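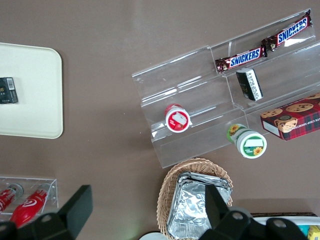
Die Uhr von Gonzalo

Am Sonntag legte Triin die neue Uhr zum ersten Mal an. Sie hieß Oditura, hatte 89 Euro gekostet und wusste angeblich alles: Puls, Schlaf, Luftdruck, Höhe.

»Du hast 3108 Schritte gemacht«, las Gonzalo auf ihrem Handgelenk. »Das ist wenig.«

»Es ist zehn Uhr morgens.«

Sie gingen den Weg nach Gullwood hinauf. Bei 279 Metern vibrierte die Uhr und wünschte ihr eine gute Nacht. Triin blieb stehen und lachte so lange, bis der Puls in die rote Zone stieg.

»Meine hat das auch immer gemacht«, sagte Gonzalo leise. »Darum habe ich sie dir verkauft.«

Sie sah ihn an, dann den Berg, und ging ohne ein Wort weiter.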